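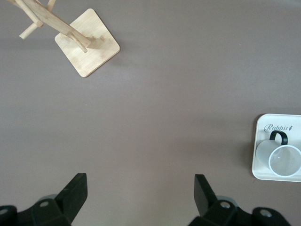 When you move into a newly built house, the kitchen gets used before anything else is unpacked, so set it up first and leave the boxes in the bedrooms for later. Builders hand over a kitchen clean to the eye, but there is nearly always fine dust in the drawer runners and on top of the wall cabinets. Vacuum these with the brush attachment, then wipe with a barely damp cloth. Put down the few things you reach for every morning and leave plenty of bare surface around them. A pale wooden mug tree with a square base can be turned cornerwise, well over to one side, and the middle of the table is still free for unpacking plates. Leave it like that for a week before you decide where things belong.

Shelf liner

Cut liner before you load the cabinets. Measure each shelf separately, even when they look the same. In our house in Sorham two shelves in the same cabinet differed by the width of a pencil. Use the non-adhesive kind. Adhesive liner lifts at the corners and takes the finish with it when you pull it up.

Cabinet doors

Doors on new cabinets drop a little in the first months. Most modern hinges have two or three screws. One moves the door left and right, one moves it in and out, and on some hinges a third moves it up and down. Turn them a quarter turn at a time by hand, never with a power driver. Check your paperwork before you touch anything else, as some builders want to make larger corrections themselves while the house is under warranty.

Keeping a list for the builder

Tape a sheet of paper inside the pantry door and write down each fault when you notice it, with the room and the date. Small cracks where the wall meets the ceiling are common as the framing dries. Don't fill them right away. Ours opened again over the first winter, and we would have painted twice. Send the list in one go before the deadline in your contract and keep a copy.

Paint

Ask for the name and sheen of every wall paint before the site office closes. We had to match ours from a chip cut out behind a switch plate. Store leftover paint indoors, with the lid tapped down all around and the room written on the side. A garage that freezes will ruin it.

Water and filters

Find the main shutoff on the first day and make sure everyone in the house can turn it. Unscrew the aerators on the faucets after two weeks and rinse out the grit. Change the furnace filter early too, particularly if houses are still going up next door. My neighbor Signe Ingvarsson changed hers in July, a month after moving in, and it was gray right through.

Floors

Put felt pads on chairs before they come through the door. Wipe the chair feet first or the pads will slide off. Keep a coarse mat outside and a softer one inside until the yard has grass.

Posted 23 Oct 2018

We use cookies to remember your settings and count visits to this site. By continuing to browse you agree to this. Accept / Manage settings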